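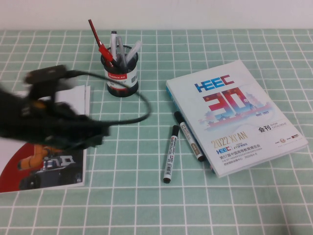
Noguchi Trade Print Collection: Sorting Table

The collection holds 3,723 items of exhibition print: catalogs, company booklets, floor plans, visitor guides and price lists. All of it passes over one table before it goes on a shelf. This page covers the table, the tools kept on it, and how two common kinds of item are handled. Notes were compiled in February by Mayu Aoki, with corrections from Felista Ndung'u.

Catalogs

Anniversary catalogs are filed by organizer, then by the last year printed on the cover. The HEEC catalog carries a large red 30 and the range 1992–2022, so it is filed under 2022. The first year goes in the notes field. Where a cover gives only an edition number, the year is taken from the title page and entered in square brackets.

Thick catalogs are measured at the spine, closed, with no weight on top. Spine color is recorded if it differs from the cover, as it does on the HEEC volume (white cover, blue stripe on the spine). The color entry sounds minor, but it is the field most used when someone is looking for a volume already on the shelf.

Anything over 2,000 grams goes on the bottom shelf, lying flat. Lighter catalogs stand upright between steel bookends. No catalog is shelved on its fore edge.

Booklets

Thin booklets are entered separately from catalogs, even when they arrived in the same bag. Title, company name and main cover subject are recorded. For covers showing machinery, the subject is entered in plain terms: "industrial arm", "wheeled platform", "conveyor". Model names are entered only if they are printed on the booklet.

Red covers with large solid areas of ink are kept away from direct sun and interleaved with plain tissue. The older Sitier booklets were stored without tissue and two of them have marked each other on the back cover. Those are now in separate sleeves and have a condition note.

Staples are left in place unless rusted. Loose inserts go in a paper pocket behind the last page, with the item number in pencil on the pocket.

Pens and markers

The black mesh cup with the Comix label holds writing tools for the table. Pencil is used on archival pockets, marker on outer boxes, pen on the paper log. No ink of any kind is used on an item. Markers are capped before a catalog is opened.

The cup stands at the back of the table. Its earlier place was the front right corner, where sleeves caught it - the present position has worked better.

Cutting mat

The mat is light green with a thin white grid. It is used for trimming tissue, cutting pockets and squaring up folded plans. The grid is good enough for placing a cut but is not used for cataloging dimensions. Those are taken with the steel rule and entered in millimeters, height before width.

Items may be set on the mat at any angle while they wait. They are squared to the grid only for trimming work next to them. The knife is returned to the drawer before any item is moved.

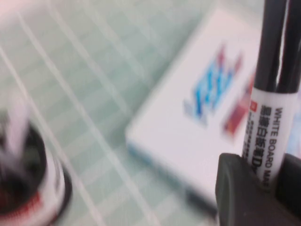
Kohei Hoshino asked whether the grid could at least be trusted for a quick size check when sorting items into the small and large sleeves. Felista Ndung'u compared the mat with the steel rule on Thursday and found the squares true near the middle and slightly stretched toward one corner, probably from being stored rolled. For choosing a sleeve, yes. For the record, use the rule.

Supplies

Sleeves are Fluria, small and large. The small size takes most booklets with a finger's width to spare. Outer boxes are Grurkulard flat-pack, gray, with a label holder on the short side. Two spare boxes are kept folded under the table.

Tissue is cut to the height of the item and twice its width, then folded once around the cover. Offcuts wider than a hand are kept for pockets.

Corrections

Filing questions go to Josée McIntyre. Entries with a missing year should be reported with the item number from the pocket or box, as titles repeat from one edition to the next.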